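Workshop notebook, book room
29 Jul 2025

Carried on with the Subramaniam boxes. Count on the intake sheet is 1,202 titles for the whole lot. 521 are now checked and shelved, the rest are still in boxes along the back wall. Deisy Ccori did the fiction this morning while I finished the oversize art books, then we swapped.

Order of work today, same as last week: take one book out of the box, dust the top edge with the soft brush, look over the boards and spine, write the slip, shelve. Anything with a problem goes on the repair cart with a colored slip. Blue is for loose hinges, yellow is for bent or curled covers, pink is for anything that smells of damp. Pink slips go in the other room straight away, please don't leave them on the cart overnight.

Dudside shelving: the second bay is up and level. The shelf pins that came with it are a bit short, and I don't trust them under a full row of heavy books. Put the paperbacks there for now. Asked for longer pins and was told they would come with the next delivery. Bookends from Pastik are fine on the upper shelves but they slide on the lower two. Deisy cut strips of rubber mat to go under them. Works on one shelf so far, will do the others tomorrow.

Pressing: 4 boards available, all in use. Left the batch from yesterday under weight and did not open it. The note on the stack says who put them in and when, so leave it there if you move anything. Last November we lost track of a stack and it stayed in far too long. No harm to the books but we were short of boards the whole time.

Table was wiped down before we started. The pale one by the window is better for looking at spines than the green bench, the dark lettering shows up more easily and I get less glare.
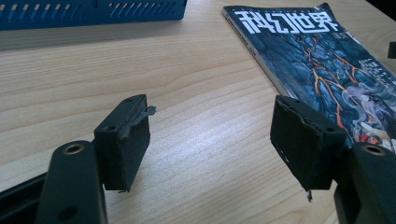
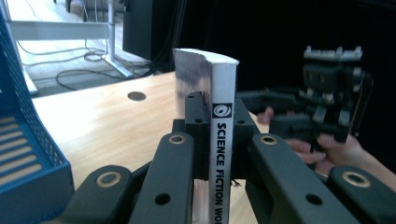

Science fiction needs its own run of shelf. I had been putting it in with general fiction by author, and Deisy thinks people will ask for it separately, so we are moving it to the end of the first bay. Large anthologies and reference go at the bottom, paperbacks above. The one with the white spine and SCIENCE FICTION WO down it in black belongs with the reference books. The top edge is bent and curled, so it gets a yellow slip first and waits its turn for a board. Silver covers like that one show every fingerprint, use the cotton gloves from the drawer.

Slips are running low, some 30 yellow ones left and plenty of blue. The Zikgate labels don't stick well to glossy covers. Keep them on the slip and never on the book.

Still to do: rubber strips on the lower shelves, move the science fiction run, open the pressed batch, bring the next two boxes forward from the back wall. Deisy has the key to the other room until noon tomorrow.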